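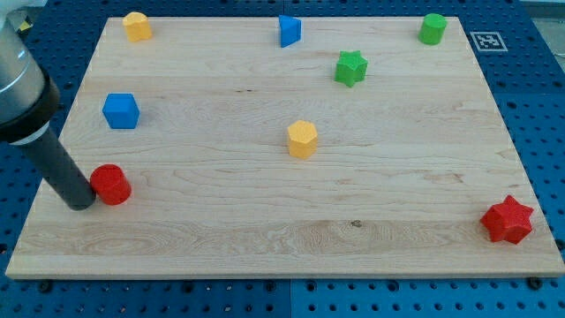

I have strong feelings about plain blocks, and I've had them ever since my sister's twins turned two and the presents started talking. Every single thing they unwrapped had a button on it! By 9 that night I could sing the barnyard song in my sleep, and the batteries were, sadly, excellent.

So this is my case for the dumb old shapes. A hexagon, a triangle, a star, a cylinder, in colors a kid can shout across the room. They don't light up or praise you for picking the right one. You put one down, you look at it, you put another one somewhere else, and that can eat a whole Saturday morning if the grown-ups keep their mouths shut (I'm bad at this part).

My friend Irfan Magsi thinks I'm being a snob. He says his daughter learned her shapes from a Melura tablet game, and fine, she did, she can say "hexagon" beautifully. But I'd like her to pick one up and find out that it stands nicely on its flat end and gets fussy on its side. A screen can't teach your hand that.

I'd also argue for fewer of them. We had a giant tub when I was little and mostly we dumped it out and left. Give a kid 7 or so – spread out on a board, with some room between them – and suddenly each one matters. The star gets to be somebody. In my house the star was always the mayor, and the cylinder was his car, and I still don't know how he fit in it.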